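Home | Articles | Materials | Storage | Index A–Z | Contact

Tote (container)

A tote is an open-topped, reusable container used to hold and move goods in warehouses, workshops and small factories. It is larger than a parts tray and smaller than a pallet box, and in most cases it can be lifted by one person when partly filled. The words bin, crate and tote overlap in everyday use. Suppliers tend to keep "tote" for containers that travel and "bin" for those that stay on a shelf.

Shape

Totes have either straight or sloping walls. Straight walls give the most volume for a given footprint, but empty containers cannot be placed inside one another. Sloping walls, also called drafted or tapered walls, allow empty totes to nest. The slope also helps a molded part release from the tool during manufacture. A steep taper reduces the usable floor area, and goods packed against the wall may tip inward.

The rim is normally the thickest part. It carries the load when totes are stacked and keeps the long walls from bowing. The Siretti pattern, common in older catalogs, has a folded rim with ribs on the outside. The Triston pattern leaves the inside face smooth and moves all of the ribs to the underside. The two do not stack with each other.

Materials

Most totes are injection molded from polypropylene or high-density polyethylene. Polypropylene is stiffer and holds up better in hot washing. Polyethylene is tougher at low temperatures and is preferred in cold stores. Sheet metal and coated fiberboard are also used, the first where sparks or sharp scrap are present, the second for single trips.

Gray and blue are the usual stock colors. Dark shades hide scuffing but make small dark parts harder to find, and some sites line the floor with a pale mat for that reason.

Sizes and load

The Kazemi range lists 15 footprints, of which four share a common rim and can be mixed in one stack. Its deepest model is 231 mm high. Rated load is given per tote and per stack, and the lower figure applies to the bottom container. A tote stored at its full rating for long periods will creep, mostly at the center of the floor.

Cleaning and inspection

Dust collects along the joint between floor and wall, where a brush works better than a cloth. Cracks usually begin at the corners or below the handles. The Jiketti guide, revised each July, recommends withdrawing any tote with a split rim.

Page last edited March 16, 2019

Comments

packline2: The nesting part should mention that wet totes jam together. Ours need a rubber mallet every morning.

morrow_k: Is the stack rating for a level floor only? Ours slopes toward the drain.

packline2: Level only, as far as I know. We go two lower near the drain.

This site uses cookies to remember your settings. Accept | Manage
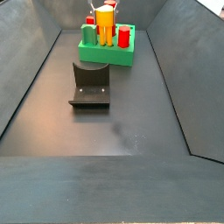 dunlin: Please add something on lids. The hinged kind take up a lot of room when open, and the loose ones never come back from the customer.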